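The bed that does everything

There is a bed in the corner of our back room which is officially the spare bed, and in the eleven months we've lived here it has been slept in by a guest exactly once. The rest of the time it's a sofa, a reading den, a ship, a place to put the washing while you think about folding it, and (this November, for a whole afternoon) a hospital for soft toys. So when I promised to write about getting a small room ready for Christmas visitors, I thought I'd better start with the bed as it really is on an ordinary day! 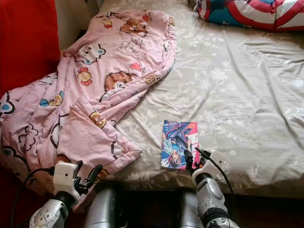 Blanket, comic, sheet with leaves on it: the spare bed before anyone has had a go at it.

The sheet is a Prullumen one, bought in a sale, and I'm very fond of it even though it creases if you so much as look at it. I've tried ironing it. I've tried pulling it off the line and straight onto the mattress, as my mother would have done. These days I put it on, tug at the corners, tell myself the pattern hides a lot and go and make a cup of tea.

The pink blanket is another matter. It cost 17 pounds from a stall at Rorkow market, it has bears all over it, and it goes everywhere. I've bought nicer ones since, including a very grown-up wool throw from Zisoletti that I was sure would win everybody round, and the wool throw now lives in the airing cupboard. You can't argue with bears. My only rule is that the blanket gets shaken out of the window before company comes, and you'd be amazed at what falls out. Hair clips, mostly, and once half a rice cake.

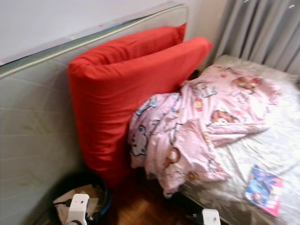 Spare mattresses are the great problem of the small house, and I've gone round and round on it. Under the bed? Ours is too low. Behind the wardrobe? It blocks the door. In the end we went for standing it up on its long edge against the wall, with a big red cushion propped on the front, and I've grown to like it that way, faint stain and all. I do mean to get at that mark with bicarbonate of soda and a stiff brush, and I've meant to since the summer. It will be under a sheet by the time anyone lies on it, so I refuse to lose sleep.

If you're storing one upright yourself, give it a turn every 6 weeks or so to stop it slumping, and leave a bit of air behind it. Ours had a musty spell last winter when I'd shoved it tight to the plaster, and it took 9 days by an open window to put right.

Pillows next, and I have opinions! Two per guest, one firm and one soft, and a spare in the cupboard for the person who likes to build a nest. What I've given up on is matching.

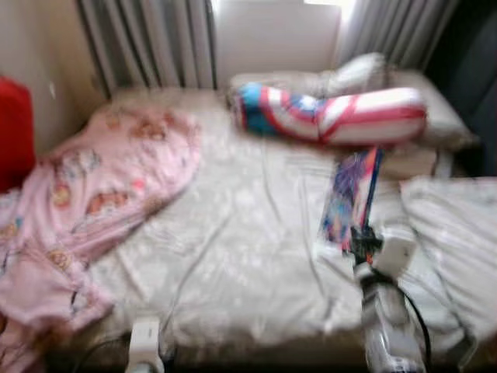

Stars and stripes at the pillow end, and a bit of bright reading just below.

I used to whisk all the children's things away before visitors came and put out a plain cream set, very hotel. Then our one overnight guest asked where the fun cushions had gone, and said the room felt like a dentist's. So the shield stays. I put it in front of the white pillow and let the guest decide what to do with it, and I leave something to read on the sheet as well, usually a comic, now and then a seed catalogue.

Curtains are where I spent proper money. The grey ones came from Palma, the fabric shop by the station, and with the making-up they were 577 pounds, which I still can't say out loud without wincing. But they hang beautifully, they go with every mad colour we throw on the bed, and they keep the draught off your head at night. I'd cut corners on almost anything else first.
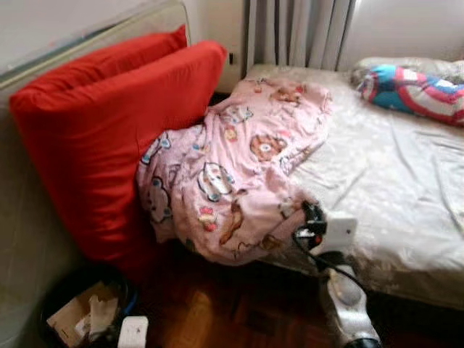

HOME & ROOMS DESK

My last job is always the red pillows. They get a thump on each side and go back upright, one leaning on the other, next to the bed where they look cheerful and can be grabbed for a bad back. Then the window is opened for ten minutes, the lamp goes on, and a clean towel goes on the end of the bed with a bar of soap on top. I used to add a sprig of something from the garden, until a guest's hay fever put a stop to that. The blanket I fold into a neat square every time, and it stays square until the children come up to see what I'm doing.

Published 2025-12-24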